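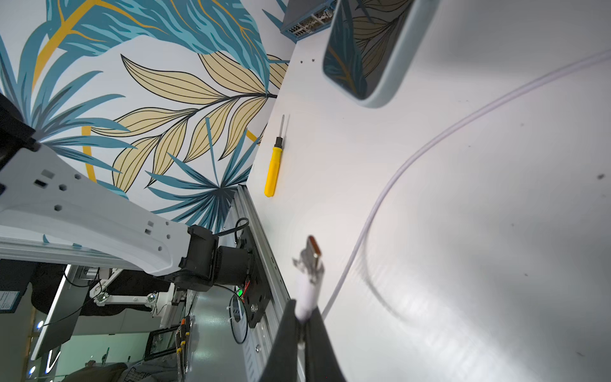
The Desk Under the Leaves

November 9, 2020

I have been promising a post about the back room since May, and several of you have been very patient (and one of you, hello Hema Chowdary, has not been patient at all and has sent me messages with just a row of leaf emojis). So, the desk corner. It isn't finished. I've given up waiting for finished.

The mural came first and everything else has had to fit in around it. I wanted big tropical leaves, properly big, the sort of thing you'd get in a hotel bar, and I wanted them on white so that the room wouldn't turn into a cave. The blues and teals I was sure of from the start. The beige fern with the thin black veins was a late addition and I wobbled over it for days, because it looked a bit ghostly next to all that blue, but now it's my favourite bit. And the mustard lines! I did those last, in one evening, with the radio on, and I was so nervous about the curves that I practised on lining paper first. There's a sort of part-ring in among the leaves that I must have drawn in pencil a dozen times.

It ate four of those little tester pots of teal before I admitted defeat and bought a proper tin. If you're planning one yourself, buy the tin.

Then the table. I knew it had to be white and plain, and I knew I wanted it pushed right up to the wall so the leaves seem to grow up from behind it. The one I found was second-hand and cost me £69, which felt like a bargain until I'd got it up the stairs. It has a couple of small dark holes in the top near the wall. I've thought about filling them and then thought about threading something through them, and so far I have done neither. It also shows every mark going. Grey smudges, specks, the lot. I wipe it down in the morning and by lunch it looks as if I've been repairing bicycles on it. I've tried washing-up liquid, and bicarb on a damp cloth, which was better, and my sister swears by a magic sponge but I'm scared of it taking the shine off.

Now for the boring bit, which has taken up more of my autumn than the painting did: cables. When we moved the internet things in here I had lovely ideas about hiding them all. What I have is a grey network switch sitting in the corner against the wall, and a thin white cable that wanders over the table wherever it fancies. I did at least go for white, so it doesn't shout. I bought a pack of those sticky clips to run it along the back edge, and they held for two days and then pinged off one by one while I was on the phone. Next plan is proper screw-in ones underneath, and that's why the yellow screwdriver has been living on the desk. It's a cheap ribbed-handle thing that's been with me through three flats and I wouldn't swap it. It also matches the mustard lines well enough that I keep leaving it out — I know, I know.

The mirror I didn't expect to love as much as I do. It's a rectangle with a rounded pale blue frame, and I'd meant it for the hall, but I put it down next to the switch one afternoon while I was carrying things about and it picked up the leaves in the glass, and that was that. More leaves! The hall can have something else. I haven't decided if it goes up on the wall or stays put on the table. Putting it up would mean drilling through the mural, and I go a bit faint at the idea.

A few people asked what the whole thing cost. I kept the receipts in an envelope for once, and with the table, all the paint, two brushes I ruined and the clips I'd rather forget, it came to £197. The chair isn't in that, as I'm still using one from the kitchen and my back has views on it.

Still to do: the clips under the table, a lamp (brass? or is that too much with the yellow?), a decision about those holes, and one more coat on the dark teal fan of leaves low down by the table, where I can see brush strokes when the sun comes round. Let me know about the lamp in the comments, and if anyone has a cleaner that works on a white desktop I would love to hear about it.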